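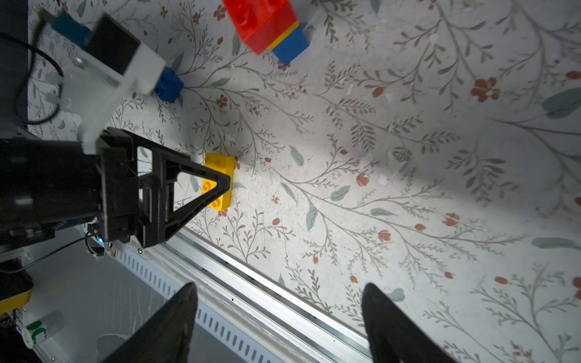 Danica Sokol keeps telling me I'm testing the wrong thing, that stacking toy bricks says more about my patience than about the fingers, and that I should be picking up something soft if I want to know which pair to keep. She may be right! But bricks are what I need to stack, so bricks are what I've been testing with, and I'd like some other opinions before I spend more money.

My setup is two small arms facing each other across a tabletop, parallel grippers on both, a camera up at the wrist so I can see between the fingertips, plus a fixed camera that looks at the whole bench. Both arms run off one Wojcik controller. I drive them by hand for now (leader arms, the usual), and later on I'd like to train something on the recordings, but first I want the hardware to stop changing under me.

I have two sets of fingers to choose from. The Pletby ones are stiff, they close dead parallel and they don't give at all. The Wosance ones have a bit of flex in the tip and came with stick-on pads. I bought both from Stikberg in the same order, telling myself I'd return one, and of course the return window went by while I was still printing adapters.

So the test. Pick a brick off the table, put it on the stack, press it until it seats, let go, back off without knocking anything over. I do it with one set of fingers on one arm, then swap and do it again. I've spent three evenings on it and my notes are a mess, but the short version is:

Pletby: great at picking up. The brick comes up square every time if I line up right, and if I don't line up right it gets shoved along the table like a hockey puck. Pressing down is solid. Letting go is where it gets ugly, the fingers open and one side drags on the studs and the top brick comes with it, or at least tilts.

Wosance: much more forgiving going in. I can be off by a stud's width and it sort of gathers the brick up. But then when I press, the brick rotates between the tips, so I end up with one edge seated and the other edge floating. Thirteen drops or crooked placements in one evening, and I wasn't even being strict about what counts as crooked.

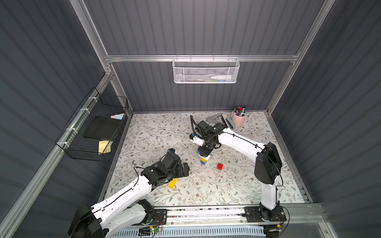 The other thing I can't sort out is the cameras. From the fixed one I can judge the sideways position fine but I have almost no sense of height, and by the time the fingers are over the stack they hide the top studs anyway. The wrist camera is the opposite. Lovely for lining up, and then right at the moment I want to know whether the brick is seated, all I see is the top of it. I've been flipping between the two windows and I get a little seasick doing it. Does anybody run both and have a habit that works? Do you look at one for the approach and the other for the press?

Also, the surface. I have a leafy printed pattern on the table with reddish flowers, and I like it, it's cheerful. Is it going to hurt me later, when I get to training? The rust-colored flowers and the red bricks aren't that far apart in color when the light is low. I've read people who swear by plain gray and people who say a busy background is good for you, like vegetables.

And last, grip force. On the Wojcik I can set a current limit for the gripper joint but the number has no units that I can find, and the manual just says "adjust to suit." Thanks, manual.

So, which fingers would you keep for this kind of job, and is there anything I should test that I haven't?

Posted by tallow_and_tin

Balakrishnan Namboodiri

I had the Pletby fingers for a long time and I'd keep them, with one change, so let me start there.

What you describe on release is the finger opening while it's still pushing down. The arm is holding a load against the stack, and when you let go that load has to go somewhere, so the fingers jump a little as they open. Try this order. Press, then back the arm up by a hair with the gripper still closed, just until you see the stack relax. Then open. Then go up. It feels fussy for the first few tries and then your hands do it without asking you. When I started doing it my top bricks stopped coming along for the ride, mostly. Not always.

The second half of it is how wide you open. Most people (me too) open all the way out of habit, and if there's another brick beside the stack you'll sweep it. Open just enough to clear the sides. If you can set a limit on the leader side so full trigger isn't full open, do that, it saves a lot of picking things up off the floor.

For the Wosance rotating problem, I think it's the pads and not the flex. A brick held by two soft pads can pivot around the line between them, and pressing down off center is all it takes. Grab it lower and more toward the middle, so the studs are well clear above the tips, and see whether it still rolls. Or peel the pads off one pair and run the same test bare. I never liked the stick-on ones, they creep with use and then your two sides aren't even anymore, and you blame the arm.

On force: forget the units. Take your weakest joint, meaning one brick on one brick, and lower the current limit until the gripper just fails to hold a brick when you tug on it with your fingers. Write down that number. Then go up a bit from there. Do it again after the motors have been running a while, mine drifted enough warm that I ended up with a different setting. Too much grip is worse than too little here, at least with the stiff fingers. You flex the brick walls and then it doesn't want to seat, and it springs when you release.

Cameras, I do exactly what you guessed. Wrist for the approach, fixed for the press. The trick for height is to move the fixed camera lower if you possibly can. Mine started up high, looking down on everything, and I had the same trouble. Lower it until you can see daylight between two bricks that aren't quite together. You lose some of the table at the back. I never missed it.

No opinion on the flowers.

mossy_endstop

wosance. pletby ones are fine but way overpriced for what they are, it's just a printed finger.

plain mat. I had a patterned one and took it off after a week

Danica Sokol

Well, I've been quoted in the question so I'd better show up.

I still say try something soft, but let me say why in a way that's more use than what I muttered over the phone. Bricks only punish you in one direction. They're rigid, they're square, and they either click or they don't. If you pick fingers on bricks alone you'll pick the stiff ones, because stiff wins at bricks once you've learned the release that Balakrishnan describes (which is right, by the way, I do the same thing). Then one day you want to hand a pen from one arm to the other, or move a folded cloth, and you'll be ordering again. So if you honestly plan to stack bricks and nothing else, keep the Pletby. If there's any chance you'll want more out of those arms, put the stiff pair on one and the flexy pair on the other and learn both. Mixed fingers look silly and they work beautifully for handoffs, the hard side holds and the soft side takes!

Things I'd add to your test, since you asked:

Pick up a brick that's lying at an angle to the arm. You're lining everything up nicely first, I bet, and that hides how much wrist turning each finger shape needs. The wider fingers bump their neighbors when they come in crooked.

Use one arm to steady the bottom brick while the other one presses. I know it's slower. But a lot of what you're calling a crooked placement might be the whole tower walking across the table, and you can't tell that apart from a bad grip by looking at the end result.

Start with the brick up against something, a rail or another brick. Fingers that are fine out in the open turn out to be too fat for that, and I only learned it with my own set after I'd recorded a whole lot of material I then couldn't use.

And please write down what you count as a failure before you start the evening. I went back through my own notes from November and found I'd gotten kinder to the pair I liked. Same wobble, different word for it.

About the pattern. I'd leave it, but I'd fix the light first. A shadow that moves when the arm moves did more damage to my recordings than any print ever did. If you can get light from both sides so the arms don't throw one big soft shadow over the bricks, your red-on-rust worry gets a lot smaller. Lock the exposure and the white balance on both cameras too, otherwise the wrist one will brighten and darken every time a black gripper comes close and the red will wander all over the place. If it's still a problem after that, cover just the middle with a plain sheet and compare, you don't have to rip the whole thing up.

One small practical thing. Check the finger screws before each session, and check them again when you swap. I chased a "brick rotates in the grip" problem for two whole evenings and it was one screw.

tallow_and_tin

Thank you all, this is so much better than what I was getting from the manual.

I tried the back-off-then-open thing right after dinner with the Pletby pair and it's a real difference. I still tipped a few but I could feel why. Haven't peeled the Wosance pads yet, I'm a bit scared I won't get them back on straight, but if they creep anyway I guess it doesn't matter much.

Danica, fine, I'll do the cloth. And I did check the screws. One was loose, on the Wosance side, so I'm going to have to throw out that evening with the thirteen and run it again before I say anything more about them.

Balakrishnan, how low is your fixed camera in the end? Mine is on a bracket I'd have to remake, so I'd like to get it right in one go. Is it level with the top of the stack or still a bit above?

Balakrishnan Namboodiri

Still a bit above. If you go level, the near arm blocks everything as soon as it reaches in. Tape it somewhere temporary first and do one evening like that before you remake the bracket.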